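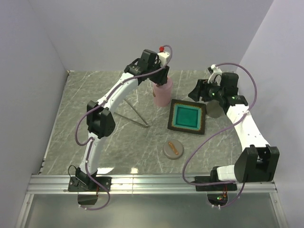

How long should a robot demonstration last at an open day?

Plan for eight minutes of arm movement and leave the rest of the slot for questions. Visitors who want more will stay for the next run, and the ones with small children will be glad to move on.

The notes below come from the April open day at the Worik workshop in Coltow, where two arms on one rail worked at a tabletop while people came through the main door. They should suit any small shop or school lab with a similar bench.

Before you start

You need a bench that nothing else will use that day, a spare copy of every object, a printed run sheet, and two people. One runs the arms. The other talks. We tried doing both with one person in the morning and the talking stopped every time an arm needed attention.

Step 1. Pick the objects

Choose things visitors already know from a kitchen or a bathroom. We used a pink plastic bottle, a square tray with a teal center, a round gray plate and a small orange object shaped like a sausage. Strong colors help people at the back follow what is going on. Leave out glass and anything with liquid in it.

Step 2. Set the start layout

Put tall objects toward the back of the table and low ones nearer the rail. A bottle standing in front hides the plate from anyone watching from that side. Take a phone picture of the layout once you are happy with it and tape a print next to the operator's screen. Resetting from memory worked for the first hour and then the tray began to creep to the left.

Step 3. Check the cables

Move each arm by hand, powered off, through the widest reach in the program. Watch the loop of cable at the elbow and at the gripper. Ours are purple, so they show up well against the gray tabletop. The loop should be long enough that it never pulls tight and short enough that it doesn't sweep objects off the table. Do this again at lunch.

Step 4. Mark the standing line

Put tape on the floor 800 mm from the front of the bench, and a second line 400 mm behind that for strollers and wheelchairs to turn. Keep the stop button on the operator's side, where a child can't reach it.

Step 5. Run one arm first

Start with the left arm alone on a single pickup. Say what it is going to do before it moves — "it will go to the bottle" is enough. Then bring in the right arm. When both start together, people look back and forth and miss the grasp.

Set the speed well under what you use on a normal day. We ran everything at the slow setting from the Messina controller and had no complaints.

Step 6. Handle a missed grasp

It will happen. Stop the arm, tell the visitors it missed, put the object back on its mark and run it again. Don't reach in while an arm is live. If the same grasp fails twice, skip to the next item on the run sheet and look at it in the break.

Step 7. Take questions

Expect to be asked what it costs, whether it can cook, and who is steering it. Write short answers beforehand so both people say the same thing. We had printed 100 handouts and they were gone by 2 p.m. The door count was 327, so print more than we did.

Shutting down

Send both arms to their rest position before cutting power, or they will sag onto the table. Wipe the tabletop, count the objects into their box and coil nothing that is still plugged in. The run sheet goes in the folder with any changes penciled on it. Ours went on to the Flustitz site, which is using the same layout for its own open day, with a wider tray.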